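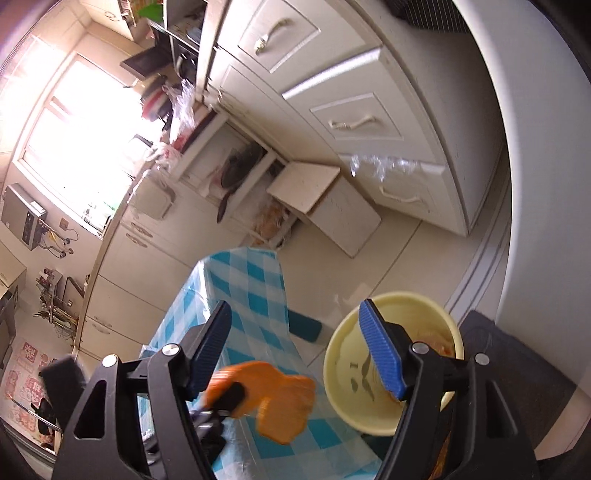

September, kitchen week

Morning

Up before 8 and did the shopping first to get it out of the way. Sullden had no marmalade sugar, only the ordinary granulated, so I bought two bags of that and a lemon. Bus back. The driver went past the Ballance Road stop and I had to walk down from the top.

Put the shopping away in the wrong places and will have to do it again. The frying pan is still standing on its edge on the open shelf with the snacks under it. It needs a hook. I have meant to put one up for months. The step stool lives in front of that shelf and I walked into it again with the bags. The worn patches on top won't scrub off, so it wants painting or leaving alone.

Rang Bachmann's about the boiler service. They can't come before the end of the month. Wrote it on the calendar.

Before lunch

Peel. There is always more of it than I expect. It goes in the yellow bowl, the pale one, which is the right size and rinses easily. Scraps had got under it as well, so those needed picking up. The blue and white checked cloth stays on the table all the time now with the clear plastic over it. The plastic has gone wrinkled and I can't get it to lie flat, but it does save washing the cloth.

Weighed out 100 grams of the peel for candying, with the pith left on. The recipe says to boil it 4 times in fresh water. I did it twice last year and it was bitter. 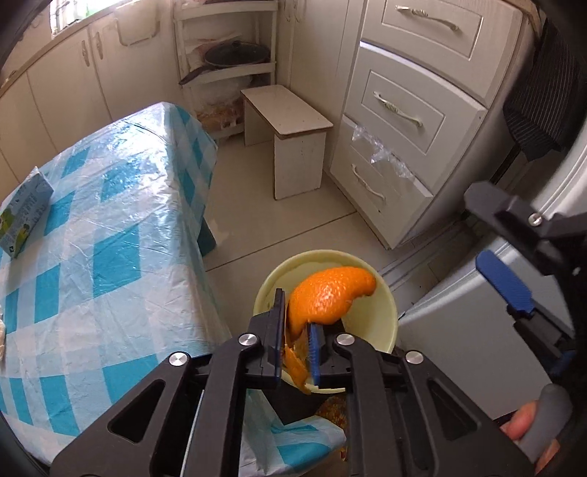

Afternoon

Peel on the back ring, changed the water each time. Opened the window. Read some of the library book while it boiled, 288 pages and I am only at the part where they leave the farm.

Went through the drawers in the tall cabinet while I waited. Threw out old batteries and a key that fits nothing. Kept the string.

Evening

Soup and toast. The peel is on the rack with a tea towel over it and can have its sugar tomorrow. Parcel from Jister still not here. Rain after 9. Bins to go out.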